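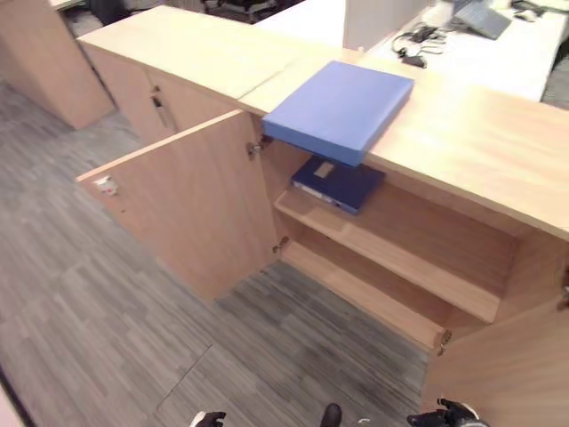 Planner and perception catch-up, Thursday, 2 pm, upstairs room at Purnden

Minutes by me again, so please shout if I've put words in your mouth. I type slower than most of you talk. We had everyone from the control side, both perception people, the tooling crew, and the Lougher folks on the phone for the first half.

Last time's minutes

Accepted with one fix. I had written that the grasp timeout was a planner setting and it lives in the controller config. Sorry, control side! I've changed it in the shared copy.

1. Cabinet task, where we're at

Most of the hour went on this, as usual. The task is still the office storage one: open a cabinet door, find the binder that was asked for, get it out, put it where it was asked to go, and close up again. The new Skoltix build has been on the robot all week and the general feeling was that it's a step up from the last one, though we spent a fair while arguing over how big a step.

The door part was the cheery bit. Control have changed how the arm follows the swing, so it now estimates the hinge line as it pulls and corrects along the way. Before, it guessed once at the start and then fought the door for the rest of the arc. I said it looks much calmer and was told "calm" isn't a metric, fair enough. They'll put the wrist force plots in the shared folder so the rest of us can have a look.

What still trips us up is knowing when a door is open enough. The planner treats open as yes or no, and a half-open door gets called open, and then the elbow has nowhere to go. Perception can give us an angle with a confidence number beside it. Planner will take that in place of the yes or no. Everybody liked this, and I'm a bit embarrassed we hadn't done it in the spring when it first came up.

2. Binders that stick out

Long chat here. If a box file is sitting on top of a cabinet with a bit of it hanging over the opening, the head camera loses part of the shelf underneath, and the map fills the gap in as solid. Then the planner says there's no way in, when there's plenty of room. That is ticket 2201, for anyone who wants the gory details.

Two ideas. One is to mark that hidden bit as unknown and let the arm go in slowly. The other is to have the head lean and take a second look before planning. I was for the second look (it's cheap, and I don't love arms going slowly into places we haven't seen). Control pointed out that the second look costs us 300 milliseconds plus the replan, and they'd like to keep that out of the fast path. We settled on doing the second look only when the unknown patch touches the planned path. Perception to write it, planner to call it.

Somebody asked whether we should just tidy the top of the cabinet before each run. No. People leave things on cabinets.

3. Dark covers, pale labels

Segmentation is good on the light-coloured files and shaky on the navy ones, mostly where the cover blends into the shadow at the back of the shelf. The labels are helping more than we thought they would – the detector grabs the white strip and grows the rest of the binder out from there. Trouble is, it sometimes grows the wrong way and takes in a piece of shelf. Perception want to bump the crop size to 320 and retrain. Go ahead, but keep the old weights handy please, after what happened in November.

4. Varnen replay tool

Tooling showed us the new replay view, and I'm a big fan! You can scrub through a run and see the camera, the planner's map and the gripper state lined up together. It only loads 3 runs at a time before it starts to crawl. They know. There was a request for a button that jumps to the next replan, and a second request for the colours to be less like a fruit salad. Both are on the list.

Lougher asked if they can get read access. Yes, once logins are sorted.

5. Anything else

The log folder is filling up again. If you have old runs you don't need, clear them out or move them to the archive drive.

Gripper open and close commands still use different units in the sim and on the robot. We've all been bitten. Control will pick one and tell us which.

To do

Control: force plots into the shared folder; choose the gripper units
Perception: door angle with confidence; second look for 2201; retrain at the new crop size
Planner: swap the open flag for the angle; call the second look when the path needs it
Tooling: jump-to-replan button; colours; logins for Lougher
Me: send these round, book the room for next time

We finished at ten past three. Same time next Thursday, and I'll see if we can get the room with the working whiteboard pens.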